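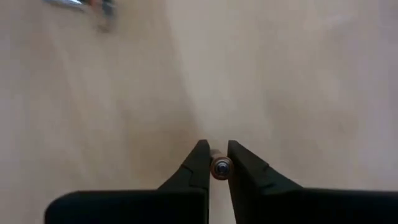 Undby extends battery take-back to small cells

Undby will accept small cylindrical household batteries at its collection point beginning in January, the town's waste office said on 6 November 2024. Until now the site has taken only vehicle batteries and power tool packs.

Residents may bring up to 59 cells per visit at no charge. Larger amounts must be booked in advance. Cells are sorted by hand at a table, placed in open containers by chemistry, and moved to steel drums at the end of each shift. A full drum holds 700 cells. Transport is contracted to Van der Linden, which collects when 1000 cells are on site.

Sorting is the slowest step. Cells of the same size can differ in chemistry, and worn or missing labels have to be checked against a reference chart. Short cells with a silver body and a black end section, like the two lying on the wood outside the yellow-orange container, are set down apart from one another so that the ends do not touch. Cells with leaks or dents go into a separate box of dry sand.

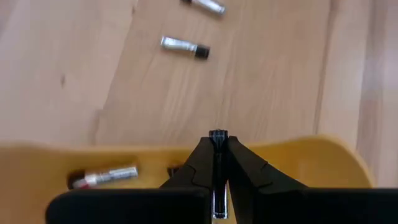
Terminal taping is not required for standard alkaline cells. Lithium cells must have both ends covered with clear tape before drop-off. The silver part of a cell, where light catches it as a bright streak, should stay uncovered so that any print can be read. Griet Jansen, who manages the site, said unlabeled cells will be accepted but weighed separately.

The fee for business customers is unchanged.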